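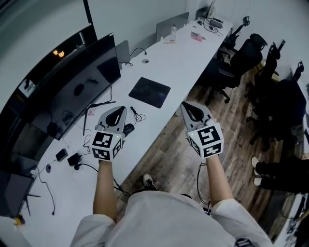 Both hands full at the long white desk.

Household tips: keeping the language clean at home

Readers keep sending in ways to cut down on swearing around the house, and I keep trying them. Most don't do much. A few are worth the bother. I've put them in no special order.

The swear jar
The old favourite, and I've never been convinced. Ours was an empty Amlow pickle jar with a slot cut in the lid. We charged 15p a word. Within a month the adults were paying in advance and the children were listening out for it, hoping we'd stub a toe. If you must have one, don't spend the money on a treat. A takeaway paid for by bad language tells everyone to keep going. Put it towards the water bill.

Substitute words
"Sugar", "fiddlesticks", "crumbs" and so on. Every tips page recommends these and I doubt many of the people writing them have dropped a casserole dish. A made-up word needs a hard sound in it or your mouth won't accept it when the time comes. K and G are good. A reader in Rilside uses "Goltach!" and says it has held up through two house moves. I tried it for a fortnight and it does the job for small things, such as a jammed drawer. It didn't survive the boiler.

Be warned that small children will use the substitute with all the feeling of the original, and in the library. Grandparents can tell.

Full names
Calling someone by first, middle and last name from the bottom of the stairs is supposed to work like a fire alarm. It did on me. It does nothing whatever on a teenager with headphones in. Save it for twice a year at most, and get the middle name right.

Charts and stickers
I was sent one of those Kurup family behaviour charts, with a row for "kind words". Stickers fell off in the steam from the kettle. We argued over whether "bloody" counted, and then over whether saying "bloody" while arguing about it counted. I'd leave charts alone unless your household likes paperwork.

Agree the list first
This one I do rate. Sit down and decide what counts before you start telling people off. Ours has three groups: fine anywhere, fine at home, not in front of Gran. "Crap" took most of an evening and ended up in the last group. Write the groups down by description if you don't want the words themselves stuck to the fridge where the meter reader can see them.

Fix the thing you swear at
Another one that works, and dull enough that it hardly gets mentioned. For a week, notice what sets you off. With us it was the cling film, the cupboard door that swings back at head height, and the printer. A new hinge cleared up more bad language than the jar ever did. The printer is still with us.

Counting to ten
No.

Going outside
Useful if you have a shed. Shut the door of it. Next door's kitchen window is nearer than you think, and sound carries further in August when everyone has theirs open.

Apologising
If a word slips out in front of the children, a plain "sorry, I shouldn't have said that" is plenty. Pretending you said "ship" fools people up to the age of four. Laughing is the worst thing you can do — you'll be hearing that word until Christmas.

Soap
Still gets suggested, mostly by people of my mother's age. Please don't. Soap is for hands.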